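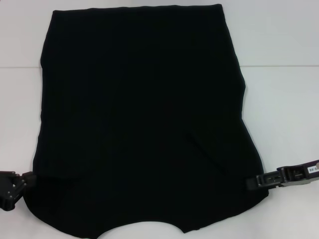

Black garment on the white table, one gripper at each lower side.

Joton cloth handling – minutes, April

1. Dark fabric. Mireille Courtois reported on the edge-first method. It picks grasp points from the outline alone and was trained on 2,715 frames. Over 35 trials on black items it placed both grasps in 28.

2. Wrist view. The main crease is prominent at close range. Weerakoon will test a side lamp.

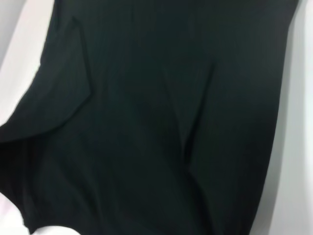
Close view of black cloth with a diagonal crease.

3. Next steps. Repeat at Prindstead with 13 new items – dark ones first. Courtois to send the trial log.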